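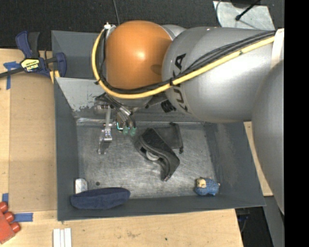
4.2 Intake and first sorting of found objects

The lost property office at Flatgate receives its objects from two sources. The larger part comes from the trains, where the cleaning staff collect what was left on the seats and in the luggage racks. The smaller part is brought to the counter by passengers. In the records these two sources were kept in separate books until Winda, the software now used by the office, replaced the paper books. For the period before this change we transcribed the entries by hand, and unclear entries were read a second time by Gudrun Hellwig.

An object found on a train does not go directly to a shelf. It is first put together with the other finds of the same shift, and it stays there until a member of staff has time to write the entry. We call this stage the waiting stage. It is not mentioned in the office rules, but all the staff members we spoke to described it in nearly the same way. For this stage a simple open container is enough, such as the dark grey rectangular bin on the wooden tabletop in Figure 3. The advantage of an open container is that the finds can be looked over from above when an owner telephones early. The disadvantage is that small objects sink to the bottom, and gloves in particular become separated from each other.

The length of the waiting stage was different for the different kinds of object. Telephones and wallets were usually entered within the same shift – the staff know that the owner will ask for them soon. Umbrellas waited the longest. In January, when the number of finds is high and two of the posts at the counter were not filled, umbrellas from a Sunday could wait until the middle of the week. During this time an owner who asked at the counter was told that nothing had been found, although the umbrella was already in the building. We consider these cases as hidden finds. In the transcribed books we identified over 200 of them by comparing the date on the cleaner's label with the date of the entry.

The wording of the entry is a second source of difficulty. The old books gave only one line for each object, and the writer had to decide which property was the most important. One and the same scarf could be entered by its colour or by the place where it was found. Owners, when they were asked to describe the lost object, began most often with the reason why it mattered to them, for example that it was a present, and only later came to the colour. The two descriptions therefore met rather late in the conversation. The office at Fekent, which we visited for comparison, uses a printed sheet with 10 fixed fields, and Stüber has argued that such sheets make the search faster. Our observations agree with this in part. The sheet helped with bags and clothing, but for keys it was of little use, as most of its fields stayed empty.

After the entry is written, the object receives a tag and is placed on the shelf for its category. The question of how long it should stay on this shelf, and who decides about it, is treated in Section 4.3.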